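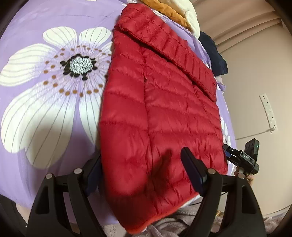

Sheyla Londoño says she stopped planning her evenings around the dryer the first week she had the new Cluvix Illon in her hallway closet, and after a month with one of the early units she isn't giving it back.

The Illon is a ventless heat pump dryer, and it goes on sale in November. Cluvix showed it to a small group of store owners and reviewers on 2022-06-02, and it was easily the most interesting thing in the room. Compact dryers have been stuck in a rut for years – long cycles, tiny lint filters, a water tank that always seems to be full at the wrong moment. The Illon takes a real swing at all of that!

The big news is the cycle time. A normal mixed load runs 90 minutes, and there is a quick setting for shirts and light things that finishes in 40. For a heat pump model that plugs into a regular wall outlet, those are terrific numbers. The drum stops when the moisture sensor says so, and you can pick from four dryness levels, including one that leaves clothes slightly damp for ironing.

Then there's the filter. Cluvix has moved it out of the door and into a drawer at the front, where it slides out in one piece and rinses under the tap. The condenser sits right behind it and cleans itself with water collected from the load. 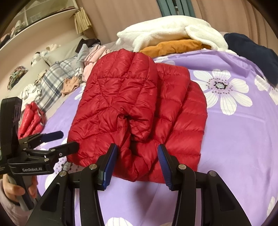
The drain setup is just as well thought out. You can run the hose to a sink or a standpipe, or use the tank, which now sits at waist height when the dryer is stacked on a washer. The stacking kit comes in the box, and it fits the older Brina washers as well as the current line. Brina owners have been asking for a matching dryer for a long time (the forums are full of them), so expect some happy people this fall.

Noise was the other nice surprise. With the door shut and a load of towels going, we could chat next to it without raising our voices. The end-of-cycle chime can be turned down or switched off altogether, and the drum light stays on for 30 seconds after you open the door.

A few things are still open. Cluvix hasn't announced a price, and the app wasn't ready to try. The larger Mallet model, with a drum meant for comforters, is coming later and we only got a quick look at it. Stores that carry the Brina line will take preorders for the Illon, and 70 of them will have a working floor model before it ships.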